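3.2 Placing the Billine countertop water filter

Applies to units with firmware 505 and later.

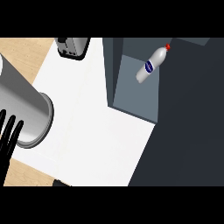 One Briltville owner wrote to us that her unit drained slowly for weeks until she moved it away from the back wall, and she asked that the clearance be printed ahead of the steps. The clearance is 3 inches at the rear.

1. Set the unit on a level surface near a cold water tap.
2. Push the inlet hose onto the port marked IN until the collar clicks.
3. Fit the Hillitetti cartridge, arrow up, and turn it clockwise to the stop.
4. Open the tap slowly. Check both collars for drips.
5. Run water to the drain until the counter shows 71. Discard this water.

Note: Cartridges are rated for 700 gallons. Kravchuk cartridges fit the same housing — use the gray adapter ring.

CAUTION: Do not connect to a hot water line. Do not lift the unit by the hoses.

If the counter stays at zero, close the tap, reseat the cartridge and repeat from step 4.

Rev. Oct 2, 2018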